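Dirinmont Water Softeners: Frequently Asked Questions

How does the softener know when to regenerate?
The control valve meters the water that passes through it. When the remaining capacity falls below the reserve setting, regeneration is scheduled for 2:00 a.m. the following night. If the meter is disconnected, the valve falls back to a fixed interval set in menu 4.

What salt should I use?
Evaporated pellets or solar crystals. Rock salt contains insoluble matter that settles in the brine tank and can block the injector. Block salt needs a higher water level than the standard float allows and is not supported on the 100 series.

Can I use potassium chloride?
Yes. Raise the salt dose setting by one step. Potassium chloride takes up moisture more readily than sodium chloride, so keep the tank no more than half full in a humid basement.

There is water in the brine tank. Is that a fault?
No. Some water always remains above the grid plate. A level above the salt, or above the overflow elbow, is a fault. Check the drain line for kinks first, then the injector screen.

What is a salt bridge?
A hard crust that forms above the water line and leaves a void underneath. The salt level looks normal but does not drop, and the water turns hard. Push a broom handle straight down near the center of the tank. Do not strike the tank wall.

How do I set the hardness?
Enter the test result in grains per gallon. If your report is in milligrams per liter as calcium carbonate, divide by 17.1. For dissolved iron, add four grains for each milligram per liter.

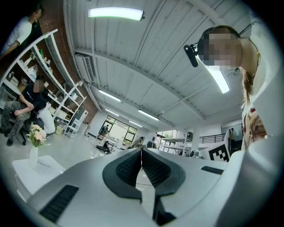 The display shows E3. What does it mean?
The valve motor ran but the position switch did not close. Unplug the transformer, wait one minute and plug it back in. The valve will try to return to the service position. If E3 comes back, order drive kit 413.

Does the unit need to be bypassed for lawn watering?
It is recommended. Outdoor faucets are best piped ahead of the softener – softened water uses up capacity and adds sodium to the soil.

Will the settings survive a power outage?
Hardness, salt dose and reserve are stored permanently. The clock is held for 37 hours. After a longer outage the time flashes and must be set again, or regeneration will start at the wrong hour.

Are Zivmont valves interchangeable with yours?
The tank thread is the same, but the riser tube is cut to a different height. Use the adapter listed in the parts table.

Who answers technical questions?
Kirsty Buchanan handles valve and wiring questions. Slamet Lau handles sizing. Have the serial number from the back of the valve cover ready. The phone line is closed on Wednesday afternoons.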